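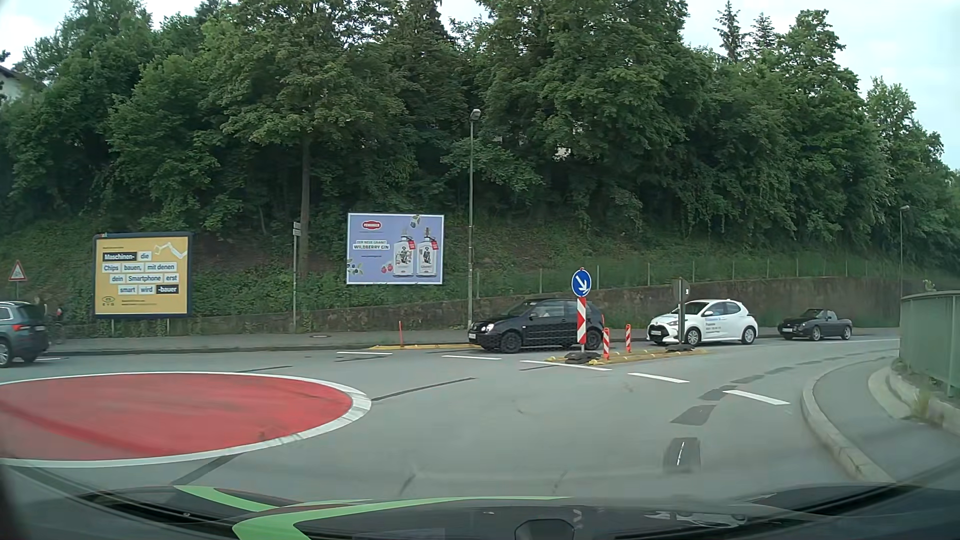
Younes Abdel Rahman wrote to say that his Rurnano kit steers "like a nervous teenager" in town and perfectly well on the highway, and that the seller told him this was a calibration problem. He calibrated it three more times. It still steered like a nervous teenager. Could I please explain how to find out which of them was right, before his return window closed?

Home Reviews How-To Driver Assist Forum Contact

Filed under: Add-On Lane Keeping / Try Before You Keep

I can, and it takes one long afternoon. The Rurnano is a windshield camera, a control box and a harness, sold by Benmoussa for cars that came from the factory with electric power steering and not much else. Benmoussa calls it "automated driving for the car you already own." It is lane keeping with a speed hold. Keep that in mind while you test, and keep both hands on the wheel, as you would with any of these things.

You get 16 days from delivery to send it back. The restocking fee is $49 if the box has been opened, and there's no way to test it without opening the box. I've complained about that before.

What you need

A second adult in the passenger seat with a notepad. Please don't try to do this alone with a voice recorder. I tried, and half of what I got was me saying "there, that" with no clue what "that" was. A dry day with ordinary clouds is fine. Low sun is a separate test and I'd leave it for another trip. You also need a route you know well, on streets you really use.

Step 1. Calibrate once, by the book

Park on level ground and check your tire pressures. Follow the setup screens, then drive the learning loop at steady speed until the light on the control box turns solid. Mine took 18 minutes. The manual says less than that. If the light never goes solid, stop here and return the kit, whatever support tells you about waiting for an update.

Write down the offset value from the last screen. If it's the same after a second calibration, calibration is not your problem and you can say so in your email to the seller. That one number would have saved Younes a weekend.

Step 2. Pick the awkward bits

Benmoussa's demo video was shot on fresh pavement with crisp paint on both sides. Any camera can manage that. Your route should have at least one patched stretch, one place where sealed cracks run at an angle to the lane, a mini-roundabout if you have one, and any temporary island or detour that's currently in place. Tar seams matter more than people expect. They're long, dark and curved, and some kits follow them happily.

Drive the whole thing first with the kit switched off. Your passenger should mark each spot where you'd expect trouble. Then drive it with the kit on and mark where trouble came. Compare the two lists at home. I don't mind trouble where I expected it. The second list is the one to worry about if it has entries the first one doesn't.

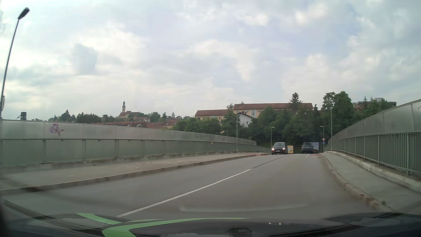

Line loss is the test I'd do even if I skipped all the others. The sales page says the Rurnano "bridges gaps in lane markings intelligently," without saying how long a gap or what it does on a curve. So find a gap on a curve. Bridges are good for this, and one like ours is close to ideal: the solid white line stops, a dull grey strip carries on in the same direction, and the road bends right as it climbs to a crest with an oncoming car coming over it. Watch whether the kit holds your lane, drifts, or drops out. Dropping out with a loud beep is acceptable. Dropping out with only a small icon change is not, and my first unit did the icon change. Be ready to steer well before the line ends, and if anything is close behind you, switch the kit off and come around again later.

Do each awkward spot more than once. Zuzana Urban, on the forum, got a clean result and then a bad one in the same place with no change in settings, and I believe her. A single good pass tells you very little.

Step 3. Try the handover

On an empty, straight bit of road, turn the wheel gently against the kit. It should give way smoothly. Then tap the brake. It should let go of both speed and steering. On my car the brake tap released the speed hold and left steering active, until I found the setting for it under "Comfort," of all places. Change that before you go anywhere near traffic.

Step 4. Side streets, briefly

I'd use the kit as little as possible here, and the manual agrees with me in small print: streets without a center line are "outside the intended environment." The ads are less shy about them. Turn it on for one quiet block at low speed, just to learn whether it refuses to engage. A decent system should refuse. Version 157 of the firmware refused most of the time, which I don't find reassuring. If it does engage, see how much room it leaves between you and the parked cars, then take over.

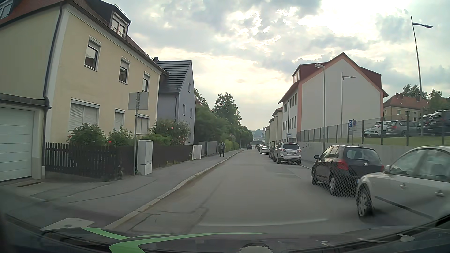 Can I keep the speed hold and leave the steering part turned off?

You can, through the main menu, and the setting survives a restart. It's a lot of money for a speed hold, though.

Step 5. Write to the seller

Send the offset value, the firmware version and your two lists. Leave out adjectives. Ask for a refund or a replacement, one or the other, and put a date on it. Iman Slaoui sent hers this way in August and was refunded with the fee waived. I got a replacement unit, which beeps properly on the bridge and is otherwise the same. I've left it in the car for now, mostly for the highway, and I'll run the route again when the next firmware comes out.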